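The Big Room at Gethin, in Bits

Words by Rhodri Bellis. Posted January 6, 2025

Plenty of people have heard about the big room at Gethin and would like to know what all the talk is for. The talk is mostly for tables. We moved in last October with a floor plan drawn by Elis Yorath, who had given every table a purpose and every purpose a color. The floor plan is now under a leg of something in the Clusis room next door, where it is doing good work.

What follows is the corn-and-plate end of the room on an ordinary afternoon. The task is simple to describe: there is a plate, there is a corn cob, and one is supposed to end up on the other in a manner that would not upset a dinner guest. The table also does duty as kitchen counter, desk and lost property office, so the dinner guest would need to be broad-minded. There's a kettle toward the far edge and a computer mouse keeping it company, and off to the right a yellow pen that several people have claimed and then put back down.
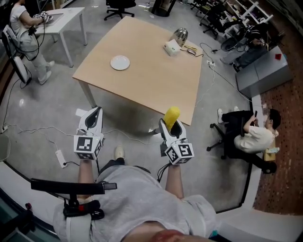
The square table was the first thing we bought for the room and is still the best thing in it. It came from Grulberg, second-hand, for 200, and the delivery cost 49, which Elis thought was cheeky for a trip of 2 miles. It has gray metal legs and a pale wooden top, and it is big enough that you can put the plate near the middle and still have to decide how you feel about reaching. Tall people like it. Short people have asked about the smaller white tables.

A word on the floor. It is polished concrete, gray, very handsome, and we were told it would make the place feel calm. Then came the power strips. We own enough white cable to go around the building, and all of it prefers to lie where the walking happens. Elis did a big tidy before the holidays, with labels and little ties, and I want to record here that it was beautiful and that I saw it. The cables have since returned to their natural habitat. If you're visiting, pick up your feet.

The plate stays plain and white on purpose. We did try one with a blue rim and a painted hen, donated by my aunt, and people kept putting the corn exactly where the hen was looking. So the hen has retired to the cupboard, and the plain one goes out every time. House rules for the plate are short. Put it down flat. Leave it clear between turns. Don't leave your biscuit on it, however briefly, and however much the biscuit is yours.

Corn has been the surprise favorite. Bananas had an early following, and there was a long and bitter week of pears, but a cob has a bit of presence. It's a good strong yellow, so you can find it from the other side of the room, and there's a proper length of it to get hold of. The best grip is low down, near the narrow end, with the tip in the air like a torch in a very modest parade. 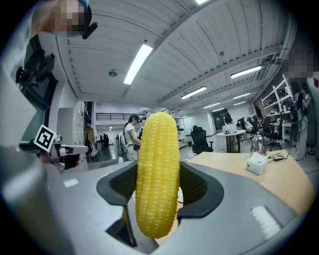 Laying it down is where opinions divide. One school has the cob straight across the middle of the plate, ends level, like something in a catalog. The other has it at a slant, which looks more relaxed and, according to Elis, more like lunch. I am with the first school and have been called a Duvent man for it, after the showroom downstairs where all the forks point the same way. I take it as a compliment.

The room gets busy. On a full afternoon there are people at tables all the way down to the far end, and the sound is mainly shuffling, low conversation and things being set down. Chairs are on wheels and wander accordingly. The round black fan is popular even in winter, and there is usually somebody sitting within range of it.

Next to go up: the shelving, if Elis will let anyone near it. He says he has a system. There are rumored to be 2000 items on the inventory sheet, and one of them is down simply as "other corn."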